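# Preparing a Household Inventory for Contents Insurance

Guidance for residents of the Tahiri and Alach estates. Revised in June by Rania Kabbaj, Resident Services.

A household inventory is a written record of what a home contains. Insurers may ask for one after a fire, flood or theft, and it is far easier to prepare beforehand. Small items are best dealt with first, one box or drawer at a time, on a bed or table. 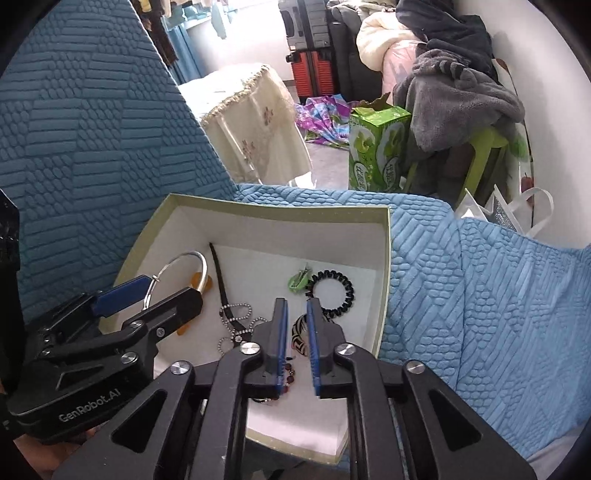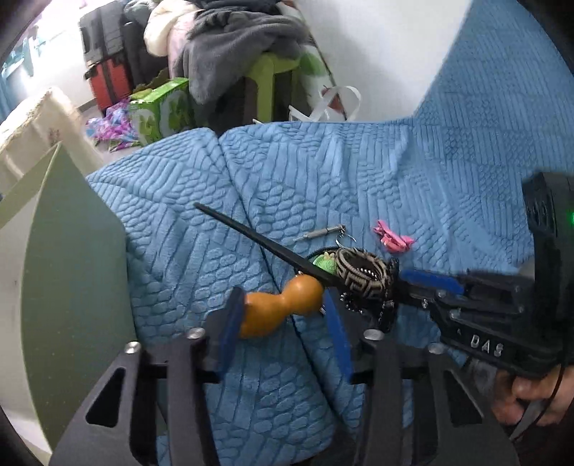 *Reading time: 2 minutes*

## Before you start

You will need a notebook or a spreadsheet, a tape measure, and any receipts you have kept. Residents may use the Gesex inventory form, available from the estate office on request. The form has space for 36 entries per sheet. Further sheets may be added, and each should be numbered and marked with your flat number.

## Recording each room

1. Begin at the door and work clockwise. Open cupboards as you reach them.
2. Give every item its own line. Sets, such as cutlery or bed linen, may share one line if the number of pieces is stated.
3. Write down the maker and model where these are shown. For electrical goods, copy the serial number from the rating plate.
4. Enter the year of purchase and the price paid. Where the price is not known, write "not known" and leave the value for later.
5. Finish one room before moving to the next.

Lofts, sheds and storage cages are often left out. Storage cages in Tretatance House are numbered up to 111, and the cage number must appear beside anything kept there.

## Jewellery and small valuables

List each piece separately, with its material if you are sure of it. Do not write "gold" or "silver" on the strength of colour alone — a hallmark or a written valuation is needed. Photograph both sides, and any marks, in daylight.

Most policies set a limit for a single item. Anything above that limit must be named on the policy, and the insurer may ask for a valuation. Check your own schedule for the figure.

## Adding up

Use the cost of replacing each item new, unless your policy states otherwise. Total each room, then the whole home. A small room can come to more than expected: the sample bedroom on the back of the form totals £996 before furniture is counted.

## Keeping the record safe

Keep one copy away from the home, with a relative or in online storage. Review the inventory once a year and after any large purchase. Strike through items you no longer own and write the month beside them.

The estate office cannot hold completed inventories for residents.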